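Notes from the Flinthorpe lab visit, December

The Halvorsen group opened its manipulation lab on the Monday, and we had two hours there. The project is called Wetar. It looks at how much a robot policy can learn from a wrist camera alone, with no fixed overhead view.

## Entry and setup

Blue plastic shoe covers go on before the lab floor. The black bin with the yellow lid and small yellow tab stands where the striped carpet gives way to a pale beige floor.

Their training set has 1,000 demonstrations across six household tasks. Wrist views are messy: a trouser leg or a crumpled shoe cover can take up half the view, and the carpet blurs when the arm moves. The group used to trim those stretches out. For Wetar they left them in and trained a second policy on the full recordings. 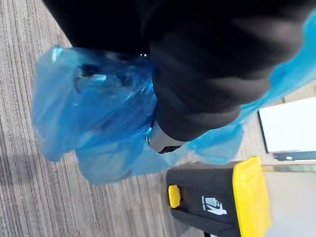 ## The result

The policy trained on full recordings recovered better when a person stood close to the work area. On the trimmed set, the arm tended to stall until the view cleared. We watched seven trials of each - enough to see the behaviour, too few to judge the numbers.

The gain was smaller on the drawer task, and the group hasn't worked out why. They plan to repeat it with the Zekar gripper, which has a narrower field of view.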